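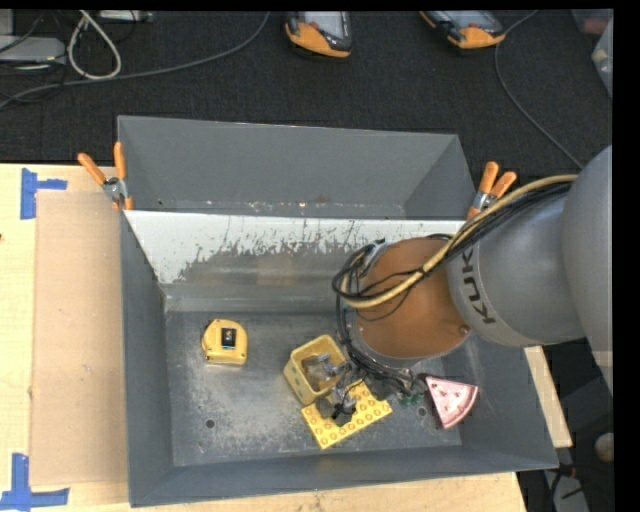
A Robot Arm Joins the Sorting Team

At the Ondorex workshop, returned parts and tools must be sorted before they can be used again. People used to do all of this work by hand. Today a robot arm does part of it. The arm reaches down into a gray metal bin where different things lie together, such as a yellow tape measure, a sanding pad and a flat Lego plate with studs.

Why is picking things up hard for a robot?

A tape measure is boxy. A sanding pad is thin. Each shape must be held in its own way, and the robot has to be set up to handle all of them.

What changes for the workers?

Macarena Valcárcel has worked in sorting for 3 years. Before the arm came, she bent over bins for most of her shift. She now plans the work and checks the sorted items. Her coworker Niloufar Jafarzadeh took a training course in May and learned to program the arm. Both say that their backs are less tired. Some workers were worried about their jobs, and the company held 2 meetings to answer their questions.

Who is in charge?

People are. A worker starts the arm, and a worker can stop it at any time. Visitors must stay behind the safety line while the arm is moving.

Words to know

Automation: using machines to do work that people did before.
Gripper: the part of a robot that holds things.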